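Gulliver's Travels: notes for week 2

Swift published the book in 1726, and it sold like mad! People read it in coffee houses and nurseries alike, and I love that it still works both ways. Please read all of Part One before class (about 100 pages in most editions, and they go fast).

Watch what Swift does with size. Lilliput's quarrels look silly because the people having them are six inches tall, and then in Brobdingnag Gulliver is the tiny one, bragging about gunpowder to a king who is horrified. Mark any spot where you stop trusting Gulliver. Ladi Onyeka found a wonderful one last September, in the chapter on the palace fire. 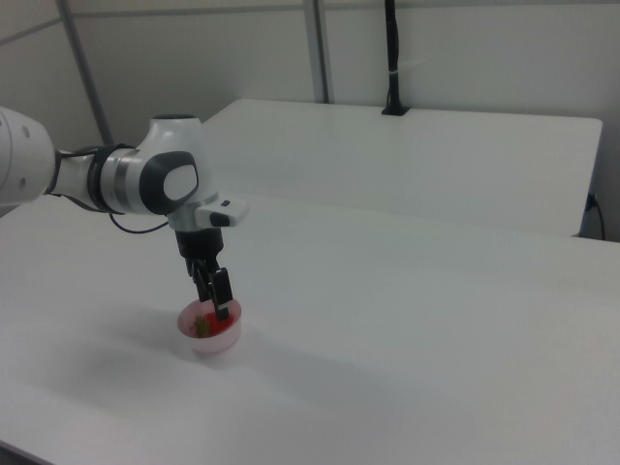 Page last changed: Jul 15, 2024

For the short paper, 600 words, pick one object from the inventory of Gulliver's pockets and follow the Lilliputians as they try to describe it. The watch is great fun, but so is the comb! Drafts go to Binta Chukwu.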